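Ramp inspection (aviation)

A ramp inspection is an unannounced check of an aircraft, its papers and its crew, carried out while the aircraft is parked between flights. The name comes from the ramp, the paved area where airplanes park, which is also called the apron by people who wish to sound as though they have worked at more than one airport. The inspection is done by the aviation authority of the country in which the aircraft happens to be standing, which need not be the country that registered the aircraft or licensed the crew.

Purpose

Aircraft are overseen mainly by the authority at home, which approves the operator, reviews its manuals and visits its offices on dates agreed well in advance. A ramp inspection comes at the matter from the other end. It looks at one airplane on one afternoon, with the coffee cups still in the cockpit. It can't tell an inspector whether an airline is safe in general, and guidance on the subject tends to say so at some length before explaining how the results will be used to form a view of the airline in general.

Selection

Flights may be picked at random or chosen for a reason, such as earlier findings against the same operator, a complaint from a passenger, or a report from the tower that something fell off. Operators with a poor record can expect to be seen more often. Operators with a good record are also seen, and have been known to take it personally.

Practical matters weigh on the choice more than the manuals admit. An aircraft that stays on the ground for 70 minutes is easier to inspect than one that leaves again in 25, and a stand near the inspectors' office has a certain appeal in November.

Procedure

Inspectors usually work in pairs. One goes to the flight deck and the other begins outside, although at smaller airports a single inspector may do both and get wet only half the time. They identify themselves to the captain, who is expected to be welcoming and generally manages to be polite.

On the flight deck the inspector asks for licenses, medical certificates, the certificate of registration, the certificate of airworthiness, the flight plan, the weight and balance sheet, and the list of equipment known to be broken. The last of these is often the most interesting document on board. Airliners may fly legally with quite a number of items out of order, provided each one has been written down, labeled and allowed for, and a long list is not in itself a finding. A broken item missing from the list is.

In the cabin, attention goes to emergency exits, life vests, flashlights, oxygen bottles, seat belts and the placement of bags. The cargo hold is checked for torn lining and loose freight. Outside, the inspector walks around the aircraft looking at tires, brakes, lights, panels, engine inlets and any liquid that has gathered underneath. Much of the training of a new inspector concerns liquid, and which kinds of it are normal.

Inspectors look and ask but do not dismantle. They don't open panels that the crew would not open, and they don't operate switches themselves. Passengers are normally left where they are, though boarding may be held if the cabin is being examined.

Findings

Findings are sorted into categories by their effect on safety. A minor finding is passed to the crew for information. A significant finding is sent in writing to the operator and its home authority. A major finding calls for action before the aircraft leaves, which may be a repair, a restriction on the flight, or a lengthy telephone call to a maintenance department in another time zone. In rare cases the aircraft is grounded until the matter is settled.

At the end of the visit the captain receives a form stating what was checked and what was found. The captain is asked to sign it. The signature confirms only that the form was received, a point printed on most such forms and repeated aloud by most inspectors, to visible disbelief.

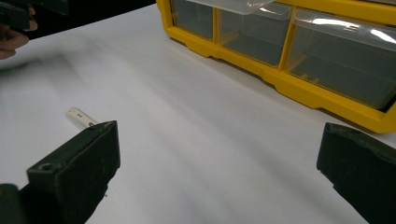 Delays

Authorities generally instruct their staff to avoid delaying a flight without a safety reason. Airlines generally report that their flights were delayed by inspections. Both positions can be held in good faith, as an inspection that ends on time may still have kept the captain from doing the things the captain would otherwise have been doing, and a departure slot missed by a minute can cost a good deal more than a minute.

The regional carrier Lenala kept its own tally over one winter season and recorded 84 inspections, of which 6 were followed by a late departure blamed on the inspector. The airport at Pitness, where many of them took place, attributed the same departures to de-icing. The two tallies have never been reconciled.

Record keeping

Results are entered in a database shared among the participating authorities, so that an operator written up in one country may find the next country already well informed. Paper checklists have mostly given way to tablets. Skoryk, an early inspection program, required all 100 of its fields to be completed before a report could be filed, including the one for water landing equipment on aircraft that never crossed water. Its successor, Eno, allows fields to be marked as not applicable, and is remembered by inspectors of that period with real affection.

Related checks

A ramp inspection is separate from a customs search, a security sweep, and the airport's own patrol of its pavement and vehicles, although all of these may arrive at the same aircraft at once and in similar jackets. It is also separate from the walk-around made by a pilot before each flight, which covers much of the same ground and is done alone, usually at a brisker pace.

See also

Airworthiness certificate
Apron (airport)
Foreign object debris
Minimum equipment list
Turnaround time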